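Speaker notes, Stutport gift and glassware evening, June 14, 2001

Slide 1. Thank everyone for coming out, and thank Anselmo Cabello for the room and for the sandwiches (do this early, I forgot last year and heard about it until Christmas). Say who I am: Iker Salcedo, engraving on glass and pewter, same bench for most of my working life.

Slide 2. What I want to talk about tonight is lettering on small pieces. Everybody loves to talk about the shape of the glass, and so do I, but what the customer reads out loud at the retirement party is the wording. Pause here and pass around the two Susier tumblers, the good one first.

Slide 3. Length. My rule is six words on a hip flask and no more, and I will bend it for a wedding. Tell the story of the bowling club that wanted all its past captains on one tankard - we got them on, bless them, but you needed reading glasses and a lamp. Let people laugh, then move along, because this one can eat up the whole evening if I let it.
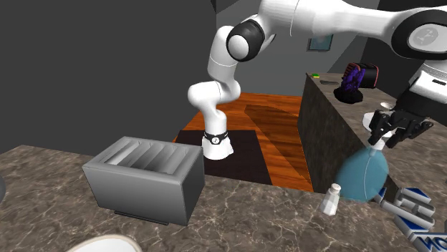
Kitchen simulation with robot arm, spray bottle and toaster.

Slide 4. Proofs. Always send a paper proof, actual size, and ask the customer to read the names backward, last letter to first. Amgate sent out 850 paperweights one spring with the town's name spelled wrong, and they were very decent about my telling you so. They now have two people sign every proof. I have only me, so I sign it, have lunch, and sign it again.

Slide 5. Crests. A crest that looks grand on a letterhead will turn to mush at the size of a thumbnail. Ask for the simplest version they have. If they only have the fancy one, show them a sample of how it comes out and let them decide for themselves. Hold up the Garg decanter, and tilt it toward the lights so the back row gets a look.

Slide 6. Prices. Keep this short. I charge by the piece up to seven pieces and by the hour after that. Somebody will ask about big corporate orders, and the largest I ever took was nearly 2,000 key rings, and I would think hard before doing it again.

Slide 7. Questions. Mention the July workshop, sign-up sheet is by the coffee. Get both tumblers back!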